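普伦阿德港装配间:右侧夹爪一次未按指令停住的经过

普伦阿德港(Plunadport)装配间的双臂台在三月停了两次。第一次停了不到一个上午,第二次停得久一些,原因到现在只能说查清了大半。不少同事在走廊里问起,说法也各不相同,有人听说是机械臂撞了人,有人听说是控制柜烧了。两种都没有发生。下面把经过写一遍,值班记录和维修单都在鲁尔索普(Rurthorpe)的共享目录里,想看原件的可以找玛伊松·萨利巴(Maysoun Saliba)开权限。

双臂台做的是附件整理:从开口纸盒里取出说明书和线材,分开摆在台面上,检查后再放回盒里。这批任务从去年冬天开始试跑,委托方是阿布·贾乌德(Abou Jaoude)的包装部门,要求是线材不能被夹出折痕,插头针脚不能受力,说明书不能撕角。动作都不快,夹持力也设得低,所以当初做风险评估时,这个台子的等级定得不高,操作员在停止状态下可以直接伸手到台面上摆料。

第一次故障

第一次出在上午九点多。卡里姆·阿克勒(Karim Akl)按流程在示教器上按了暂停,准备把一根缠在一起的电源线重新摆正。左侧夹爪停住了,右侧夹爪也停住了,屏幕显示两侧均为暂停状态。他把手伸到右侧夹爪下方去拿线的时候,右侧夹爪的手指又合拢了一段,夹住了他手套的食指尖。

夹持力低,他把手抽了出来,手套留在夹爪里。手指没有破皮,医务室看过,当天没有别的处理。他随后按了台边的急停按钮,急停是有效的,两侧都断了动力。

当时的判断是示教器卡顿:按下暂停的时候,右侧夹爪还有一条合拢指令排在队列里,暂停之后才发出去。重启以后试了几遍,没有再出现,中午之前台子恢复了运行。

事后看,这个恢复做得早了。马尔万·里兹克(Marwan Rizk)在复盘会上说得比较直接:没有重现就等于没有修好,当时应该先挂牌,等日志看完再开。会上没有人反对这个意见。第一次的维修单上,原因一栏写的是“疑似通信延迟”,处理一栏写的是“重启”,这张单子后来被退回重填。

第二次故障

第二次出在下午换班之后,台上没有人的手。操作员是约兰达·里瓦德内拉(Yolanda Rivadeneyra),她因为第一次的事留了心,暂停之后没有马上伸手,先站着看了一会儿。右侧夹爪又动了,这回是张开,手指碰到纸盒的一角,把盒子推歪了。她按了急停,挂了牌,打电话叫人。

两次合在一起看,方向不同,一次合拢一次张开,但都在右侧,都在暂停之后。西哈姆·哈达德(Siham Haddad)带人把控制日志导出来逐条对,花了两天。

查到的情况

日志里能确认的有这么几件事。

暂停指令在两侧控制器上都收到了,时间上没有明显先后。机械臂的关节也都停了,位置没有变化。问题在夹爪这一级。夹爪不直接听示教器的,它听的是一个中间程序,由中间程序把目标开度翻译成夹爪能认的数值。暂停只停机械臂,不停这个中间程序。中间程序在通信短暂中断以后会自动重连,重连时把最后一次收到的目标开度再发一遍。

左侧的中间程序在去年的更新里加了一个检查:重连之后先看系统是不是处在暂停状态,是的话就不发。右侧没有加。原因是右侧控制器当时正送去普鲁纳赫(Prurnach)换电源模块,更新那天不在现场,装回来之后用的还是旧版本。装回来的验收单上有一项“软件版本一致”,打了勾,但打勾的人对的是主控版本号,中间程序的版本号不在表上。

至于通信为什么会中断,还没有完全确定。右侧夹爪的通信线在腕部有一处弯得比较急,更换之后连续跑了1,000次取放循环,中断没有再出现。拆下来的旧线用仪表量过,静止时正常,弯折时偶尔有跳动。这可以解释中断,但样本只有一根线,西哈姆在报告里写的是“很可能”,没有写成结论。

也有人问,为什么试跑了这么久才出事。日志往前翻,右侧的通信中断以前就有,一共找到11次,都发生在正常运行中。运行中重发一遍目标开度,夹爪本来就在那个位置,或者正往那个位置走,从外面看不出什么。只有中断恰好落在暂停期间,而且暂停前一刻夹爪还没有走到位,这个动作才会露出来。系统当时把这些中断记成了提示级信息,没有弹窗,也没有人定期去看。

已经做的改动

右侧中间程序已经升级到和左侧一致的版本。两侧现在都另加了一条:系统进入暂停后,夹爪的使能信号一并撤掉,恢复运行时必须由操作员重新确认,夹爪才会上电。撤掉使能以后,夹爪手指会保持在原位,不会自己松开,已经夹着线的时候也不会掉。

右侧腕部的通信线换了新的,走线改到外侧,弯折的地方放缓。左侧的线也一起检查过,没有发现问题,按同样的走法改了。

通信中断从提示级改成警告级,累计到一定次数会要求停机检查。验收单加了中间程序版本一栏,要填数字,不能只打勾。

操作上的改动对大家影响最大。在新的评估完成以前,伸手到台面上之前一律按急停,不再接受只按暂停。这会让每次摆料多花一点时间。卡里姆自己掐过表,急停再恢复,比原来的暂停大约多出80秒,主要花在回零和确认上。阿布·贾乌德那边已经知道进度会慢,没有提出异议。

恢复后的试跑

台子已经恢复试跑,先跑一套最简单的料:一个纸盒,一份说明书,一根USB线,一根电源线。两侧夹爪先张开停住,操作员在台外看一段时间,再发第一条动作指令。线材怎么摆也做了统一,USB线盘好放在左侧,电源线放在右侧,纸盒居中靠后,盒盖向后掀开。 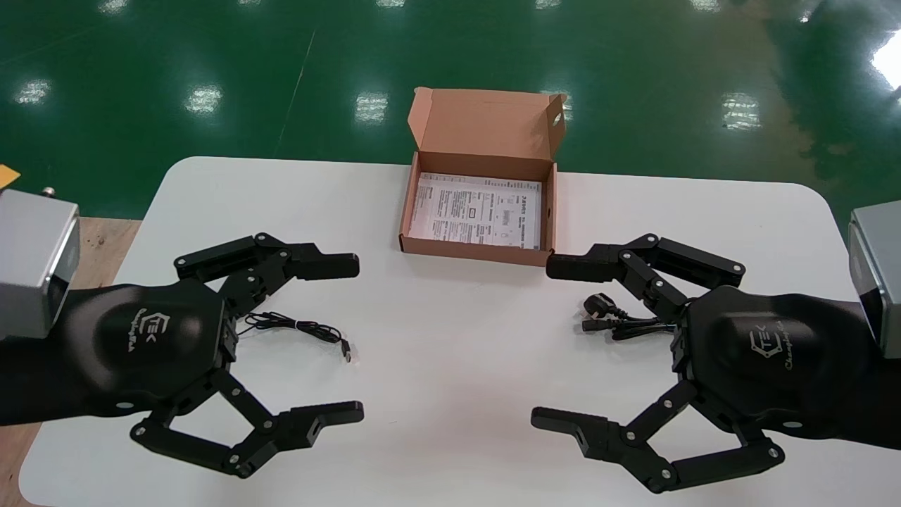
图片来源:普伦阿德港装配间

电源线这一项还要多说几句。它比USB线粗,插头又有角度,盘起来以后容易压在夹爪手指的下面,操作员会忍不住去拨一下。第一次故障就是这样发生的。现在的要求是,线压在手指下面也不要用手去拨,先按急停;如果只是位置不理想,可以让程序把夹爪抬起来以后再处理。约兰达提议做一个浅的线槽,把电源线的位置往外挪,图纸已经交给鲁尔索普的加工组,做好以后先在右侧试。

试跑期间,暂停测试每班做一遍:在夹爪走到一半的时候按暂停,人为断开通信再接上,看手指动不动。左右两侧分开做,结果记在班次表上。到写这篇的时候为止,两侧都没有再动过。测试要两个人在场,一个人按,一个人看,手都不进台面。

还没有了结的

风险评估要重做。原来的评估默认暂停等于静止,这个前提不成立,等级要重新定。马尔万在写初稿,里面会讨论要不要在台边加光幕。加光幕的好处是人手一进去动力就断,麻烦的是台面不大,光幕会挡住侧面上料的位置。两种做法的费用都在算。

普鲁纳赫还有一个台子用的是同一种中间程序,已经通知他们停用暂停摆料,并核对版本。那边回复说版本是新的,但也没有撤使能这一条,会在下次停机时加上。

第一次故障后的半天里,台子是在没有查清原因的情况下运行的,换班时的交接也只说了一句“上午重启过”。交接本现在加了一页,凡是重启、急停、手套或衣物被夹到,不管有没有受伤,都要写明时间和当时夹爪的状态,接班的人签字以后才能开机。

其他工位如果见过类似情况,比如按了暂停以后夹爪、升降台或者输送带还动了一下,哪怕只有一次,也请告诉西哈姆。口头说也可以,她会补单子。下次维护会在上午十点开始,双臂台当天不排任务。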